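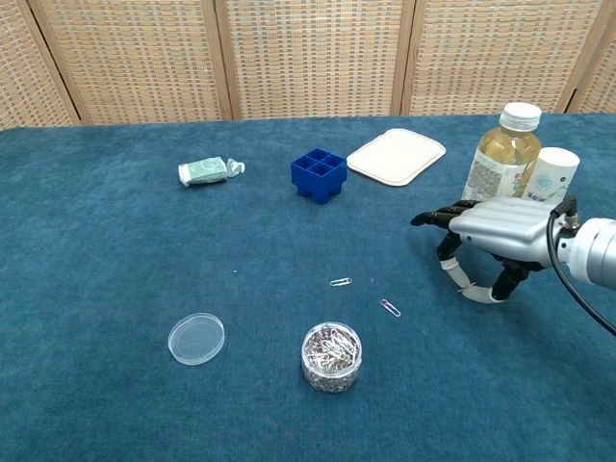
Geeta Mathur wrote in to ask why we dropped the mail-back envelopes, and whether there is still any way to recycle bathroom packaging in town. There is. The envelopes ended when Relatura stopped taking small parcels, but the drop-off bin at the Kanaujia Street library has been running since last summer and takes most of the same things.

The bin accepts toothpaste and cream tubes, pump tops, floss boxes and toothbrushes. It doesn't take razors, aerosol cans or anything made of glass. Squeeze tubes out as far as you can and leave the cap on. You don't need to cut them open or rinse them.

We sent off 192 pounds in the first year, in 7 loads. Most of it was tubes, with shampoo pumps a long way behind. One load came back to us because there were batteries in it - please keep those for the hardware store.

Santosh Upadhyay asked about the rules for curbside. The city still doesn't want tubes in the blue cart, even the ones stamped as recyclable, as the sorting line at Pleltley can't pick out anything that small. That may change when the new contract starts in June.

The library bin is just inside the side door, next to the book return, and can be used whenever the building is open. If it's full, take your bag home and try again in a few days. Bags left on the floor end up in the trash.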